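Sorting small tangled things: keep the messy takes or only the clean ones?

Posted by brultell in Collecting Demonstrations

Hi everybody, and thanks in advance, because I know this one is going to run long. I'm recording examples with a pair of handheld grippers for a policy that should tidy jewelry into a box. So far I have 300 takes, all done by me at the same round table, mostly in the evening after supper when the house is finally quiet.

My trouble is the chains and the bracelets. When pieces are lying over each other I fumble, back off, try from the other side, and sometimes pick up two when I wanted one. Do I throw those takes out? I've been deleting anything with a second try in it and I'm left with far fewer than I hoped. The layout I've been starting from has the garnet beads right by the pink cord bracelet and the bangle, with the gray box open behind them.
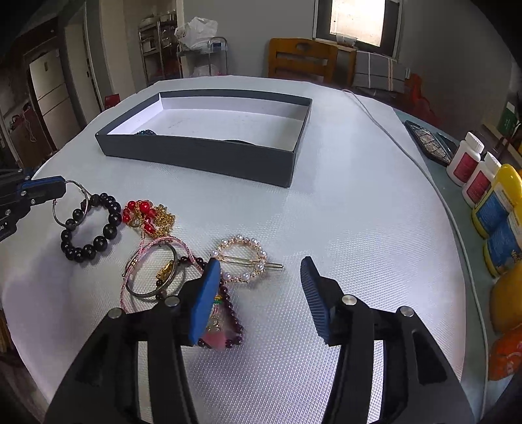 2 replies, oldest first

Mbwambo

Oh, I feel for you, chains are miserable! Please don't delete the second tries. If you miss, open the fingers, back up a little and go again, that's exactly what you want the policy to have seen, so it knows what to do when it misses too (and it will, bless it). I went through this with buttons and ribbon on my Nirel project. I trained on 771 takes with every fumble cut out, and the thing would close on air and then just sit there. I put the recoveries back in and it got a good deal more sensible.

What I do throw away is a take where I stopped to think with the gripper hanging over the pile. Long pauses get learned as well, sad to say. Trim them or record again. And for the times you pick up two pieces, keep the take if you set one back down on purpose, and drop it if you just put both in the box and hoped for the best.

One more thing, from somebody who learned it slowly: mix up your starting piles. Move the box, turn the bracelets around, start with the hair clip one time and the bangle the next. I change mine every 9 takes and write the layout in a notebook.

Draloditz

agree with the above. also get a second person to do some, your hands have habits. 32 takes from my neighbor helped me more than another evening of my own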